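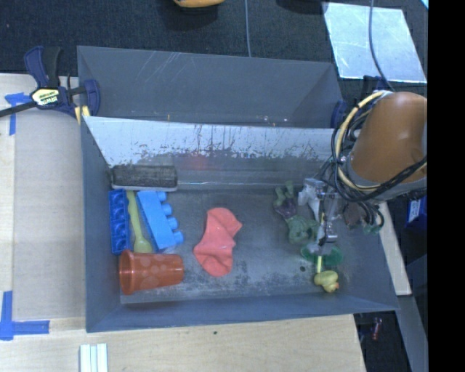
I first heard about the Hudness picking kit from a reader who wanted to know if a small shop could rent one and get any real use out of it. Good question! So I called up the folks at Selus, who rent the kit out and set it up for you, and spent the better part of a morning on the phone with their lead installer (who asked me to leave names out of it, which is fine by me).

I started with the bin, because I'm nosy about bins. Why fill it with toys?

"Because they're awful," the installer told me, laughing. "A cardboard box is easy. You give it a crumpled cloth and a plastic cup on its side and a spoon, and now it has to think about each one differently. If a customer sells nothing but boxes, great, we'll test with boxes. But I always start with the mess."

The duck, I'm told, is a favorite. It's small and round, and there isn't much on it for a gripper to hold.

I asked about the divider down the bin, with one side full and the other side empty. It's the simplest job they offer, moving things from one compartment to the other, and the installer runs it on every new setup before touching anything fancier. "People want to jump right to packing orders. I get it. But if it can't get a toy over that wall, it can't pack your order."

What surprised me was how plain the setup is. The bin is held down with bar clamps, and there's blue tape on the tabletop next to it. I said it looked a lot like my garage.

"Good! You should be able to fix it with what's in your garage," came the answer. "We had a customer in May who wanted everything bolted. Then they moved the table. So we clamp."

Now for money, since that's what my reader was really after. The rental is $731 a month with a minimum of 13 weeks, and that covers the arm, the gripper, the software (they license it from Sandhu) and one setup visit. Training for your staff is extra -- $300 a person -- and I did grumble about that. The installer didn't argue. "I'd bundle it if it were up to me."

Repairs go through Fimberg, and the wait can be up to 14 days. For a shop that depends on the thing, that's long. I asked what people do in the meantime.

"They pick by hand, same as before. I tell everybody to keep a person who knows the job."

I'm planning to try one myself on my own parts bins before I give it a rating, and I've already asked for the cloth.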